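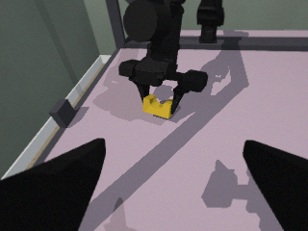
Foro Lustov > Robótica > Simulación y aprendizaje

Demos teleoperadas en simulador: ¿guardo las malas o las tiro?

tuercafloja
12/12/18
Buenas. Voy rápido que estoy en el curro. Tengo montado el entorno de dos brazos en Rorkitell, mesa rosa, bloque amarillo y un taco gris que no pinta nada (distractor). Estoy juntando demos teleoperadas para clonar comportamiento. Llevo 80 episodios. De esos, 21 los marqué como "dudosos": agarre torcido, dedo que roza, esas cosas.

Dudas:
1. ¿Los dudosos van al entrenamiento o a la basura?
2. ¿Cámaras de muñeca sí o no? Ahora grabo desde las dos muñecas y una exterior. Pesa un huevo.
3. ¿Sombras activadas? El render me va a pedales con ellas.

Pongo una de la exterior, con el brazo de la izquierda ya abajo, encima del amarillo. El otro plegado al fondo.
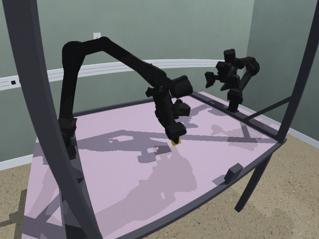 Respuestas (9)

marga_pid
A la basura los 21. Clonación pura se traga todo, lo bueno y lo malo. Si el operador duda, la red duda. Ya me pasó con un apilado y estuve hasta enero limpiando.

Nodo_Cero
No estoy de acuerdo, marga. Si tiras todo lo torcido la política solo conoce el camino perfecto, y en cuanto se desvía un poco no sabe volver. Los que tienen corrección valen oro. Los que acaban mal y punto, esos fuera.

marga_pid
Corrección sí, vale. Pero él dice "dudosos", no dice corregidos. Que los separe primero.

tuercafloja
Mezclados, la verdad. Algunos son recolocar la pinza y seguir, otros soltar el bloque donde no era. No los etiqueté por separado, fallo mio.

Nodo_Cero
Pues toca revisarlos a mano. Son 21, en una tarde los tienes. Dos etiquetas: recuperado / fallido. Y apunta el frame donde empieza la corrección, luego te servirá para recortar.

pabloesteban_r
Lo de la exterior: yo no me fiaría solo de ella. Mira esta, misma mesa (me la pasó tuercafloja por privado, la subo con permiso). La pinza tapa casi todo el amarillo. Con eso la red no puede saber si hay agarre o solo está al lado. 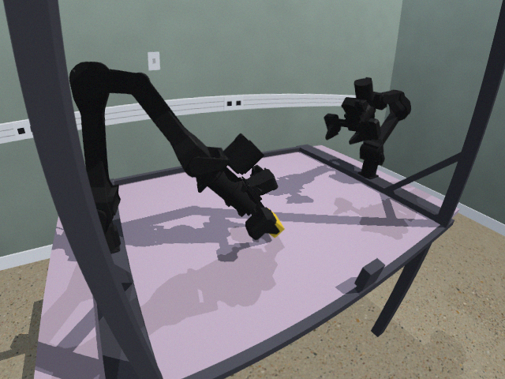 Captura: tuercafloja / Rorkitell, cámara exterior

O sea que muñeca SÍ. Aunque pese. Baja resolución y ya.

marga_pid
Aquí sí coincido. Y ojo que el taco gris queda pegado a la viga de delante, en la esquina derecha. Si en todos los episodios sale ahi, eso no es un distractor, es decorado. Muévelo al azar en cada reset.

tuercafloja
Ostras. Sale siempre en el mismo sitio. Lo tenía fijo en el script desde las pruebas y ni me acordaba. ¿Repito los 80?

Nodo_Cero
No repitas nada. Deja esos y graba más con el taco aleatorio. Y el amarillo también con rotación aleatoria, que seguro que está igual.

tuercafloja
El amarillo sí lo roto. Algo hice bien jaja

dfrohlich
Hola, soy Dörte Fröhlich, mantengo el grabador de Clilness (perdón por mi español). Sobre las sombras: yo las dejaría. Si después pasas al robot real, los brazos proyectan sombra sobre la mesa y sobre la pieza, y una política entrenada sin sombras se asusta bastante. Si el problema es velocidad, graba solo los estados y las acciones, y renderiza después offline. En Clilness es la opción de replay. Así también cambias luces sin volver a teleoperar.

pabloesteban_r
+1 a lo del replay. Teleoperar es lo caro, el render es dejar la máquina por la noche.

marga_pid
Discrepo un poco. El replay offline me ha dado episodios que no cuadran, en contactos sobre todo. El bloque acaba en otro sitio que en la grabación. Comprobad la pose final antes de fiaros.

dfrohlich
Eso pasa si reproduces las acciones y vuelves a simular. Hay que imponer el estado completo en cada paso, sin física. Entonces es idéntico.

marga_pid
Ah. Pues yo reproducía acciones. Lo miro.

tuercafloja
Vale, probado el replay con estado completo. Va fino. Dejo una de cámara de muñeca con sombras puestas, la del brazo que no trabaja. Se ve la otra pinza con el amarillo y mis dos dedos delante. Hay sombra por todas partes, ¿demasiada?
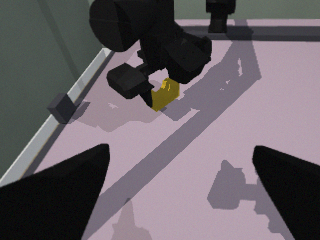
Vista de muñeca, sombras activadas, episodio 70

Nodo_Cero
Para mi está bien. El amarillo se distingue de sobra. Yo variaría la dirección de la luz entre episodios, porque esa banda diagonal que pasa justo al lado de la pieza se la va a aprender de memoria.

pabloesteban_r
Lo que dice Nodo. Y mira si te hacen falta las dos muñecas. Si el segundo brazo se queda quieto toda la tarea, su cámara es casi una fija más.

tuercafloja
En esta tarea sí se queda quieto. En la siguiente hay traspaso de un brazo a otro, por eso la quería dejar ya en el formato. Cambiar el formato a mitad me da pereza.

marga_pid
Déjala en el formato y ponle máscara al entrenar. No la borres.

tuercafloja
Resumen para mi yo del futuro: separar los 21, taco aleatorio, luz aleatoria, replay por estados, muñecas a baja resolución. El índice quedó en la entrada 3407 del hilo de datasets de Boychuk por si alguien quiere mirar las etiquetas. Sigo grabando esta noche.

Nodo_Cero
Sube la curva cuando tengas algo. Con y sin los recuperados, porfa, que quiero ver quien lleva razón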